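Who Comes Back in May? Attendance at a Village Church in Grerkia
Project report by Ga-eun Baek and Nghĩa Lục
Supervisor: Sieglinde Seidel

The pastor at Grerkia told us that his men's breakfast had "turned the church around." We wanted to see whether the sign-in books agreed. They cover 12 months and list 251 adults who came at least once. A second set of books, kept at Ham, lists 311.

We have doubts about both. At Ham, one person often signed for a whole family, and visitors at Easter were entered as members. We left those pages in but would not lean on them.

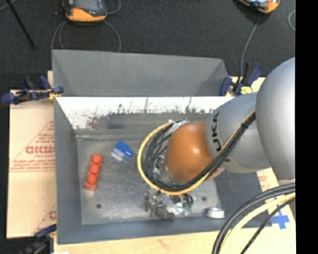
Did the breakfast bring more men to Sunday worship?

Attendance by men went up in the first weeks and was back where it started by May, so we can't say that it did.

Several men told us they came for the food and left before the hymn — one was quite cheerful about it. Dae-han Byun, an elder, thinks the harvest kept people away. Maybe so, but the women had the same harvest and their numbers hardly moved.

We held only 2 group interviews, both in the church hall with the pastor sitting in. That was a mistake. People are polite about breakfast when the host is listening. A follow-up should talk to the men at home, and should include the ones who never signed the book.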